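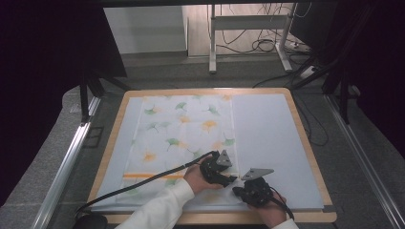
Ginkgo leaf print on white, laid flat. Fold creases like these are a matter for the iron.

Printed Fabric: Washing, Shrinking and Other Claims
Frequently asked questions

Last updated: Oct 24, 2019

Do I really have to prewash?
If you're making clothes, yes. If you're making a wall hanging that will never see water, save yourself the evening. The people who tell you every scrap must be washed before the scissors come out are often the same people who sell the wash. I prewash anything with a sleeve or a waistband and skip it for most bags.

The label says "preshrunk." Can I believe it?
Up to a point. Preshrunk usually means the mill has done something to reduce shrinking, and the word leaves plenty of room for more. I've had preshrunk cotton come out of the dryer visibly shorter. Cut a square, measure it, wash and dry it the way you plan to treat the finished thing, and measure it again. Do this before you buy the rest of the bolt if the shop will sell you a small piece.

Does vinegar set the dye?
I would love to know who started this. Vinegar has a job in some kinds of dyeing, mostly with wool and silk, and from there it seems to have wandered into everyone's laundry advice. On a cotton print from a store, it will make the room smell like salad. Salt gets recommended too, and I have the same doubts.

Then how do I stop colors from running?
You mostly find out whether they run, and act on that. Wet a corner, press it with a white paper towel, look at the towel. If color comes off, wash the piece alone in cool water until it stops. Some reds and dark blues never quite stop, and I return those.

What about color catcher sheets?
They pick up loose dye in the water. A pink sheet tells you there was loose dye, and some of it may be on your shirt as well. Handy as a warning. I wouldn't put a white collar next to a red yoke and trust a sheet to keep the peace.

Gudeta Wash says its liquid keeps prints bright for 154 washes. Does it?
I wrote and asked how they got that number. The reply thanked me for my interest. Laimutė Org, who shares this page with me, asked again in June and got a coupon. Until someone shows us the test, treat it as a number on a bottle. It does get things clean, and so does the cheap stuff we used before it.

Is a higher thread count better?
Thread count tells you how many threads are packed into a square inch, when it is counted fairly. It says very little about how good the yarn is or how well the print was put on. Some sellers count every ply in a twisted yarn and arrive at a much grander figure. Hold the cloth up to a window and crush it in your fist – you'll learn more.

Why is my print crooked?
Sometimes the print went on crooked, and sometimes the cloth was pulled out of shape on the roll. Find the grain by drawing out one thread across the width. If the thread is square to the selvage and the pattern wanders away from it, the printing is off and no amount of tugging will cure it. Stripes and borders show this up badly, and scattered leaves or flowers will hide a lot. Shops that say "within tolerance" should be asked what the tolerance is.

How much extra should I buy for matching a pattern?
Measure from one motif to the next place it appears. That's your repeat. Many sewing patterns tell you to add one repeat for each main piece, which is generous, and suits the people selling the cloth. Lay the paper pieces out on the floor first. For a small all-over print I often add nothing.

Can I dry it in the sun?
Yes, but bring it in when it's dry. Sunlight fades dye whatever the label promises. Turn finished things inside out.

Is "organic" on the bolt worth paying for?
It depends what the word is attached to. The fiber can be organic and the ink and finish can be anything at all. Look for a certificate number you can check on the certifier's own site. When Thư Thái asked at the Kurkden store to see theirs, they showed her a poster with a leaf on it. We did not pay the extra.

How do I iron a print without ruining it?
From the back, medium heat, a cloth between if the print feels rubbery or raised. Test a corner first. Starch is fine, and the expensive starch is starch.

Will you test a product if I send it?
We'll try it. We won't promise to like it, and we don't let makers read the answer before it goes up.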